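Sorting out the cables

March 9, 2018

The painted floor in the back room had been annoying me since January. Every lead I own seemed to end up on it, and I kept catching my foot on them on the way to the window. Catherine lent me a box of 100 fabric ties, so I finally made a start.

My method is simple. Unplug everything, lay each lead out flat, and find out what it belongs to before putting it away. Anything without an owner goes in a bag for a month – after that it goes to recycling.

Long leads take the most time. I coil them in wide loops, because tight ones leave kinks that never quite come out. Thin leads get wrapped round my hand and tied once. Adapters stay with their own cables, labelled with masking tape.

The long white cable was still on the floor by the big black appliance when I got to that side of the room, along with a couple of black ones. 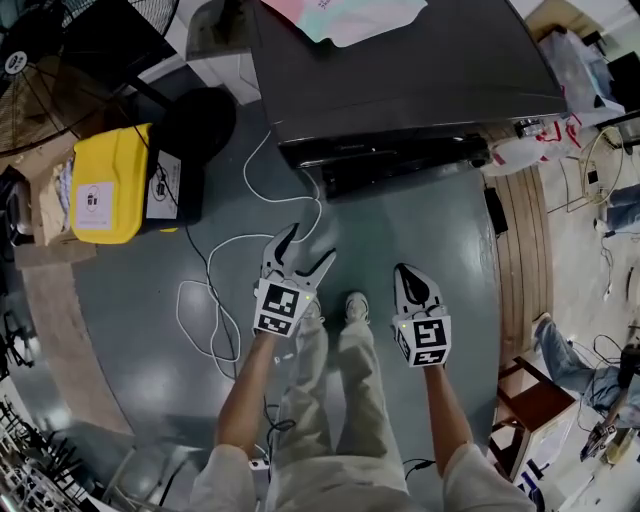
Do you need to buy special cable boxes? A shoebox does the job, provided you keep the long leads in a separate one.

I still have the drawer under the desk to do. Nevzat wants his old phone charger back if it is in there.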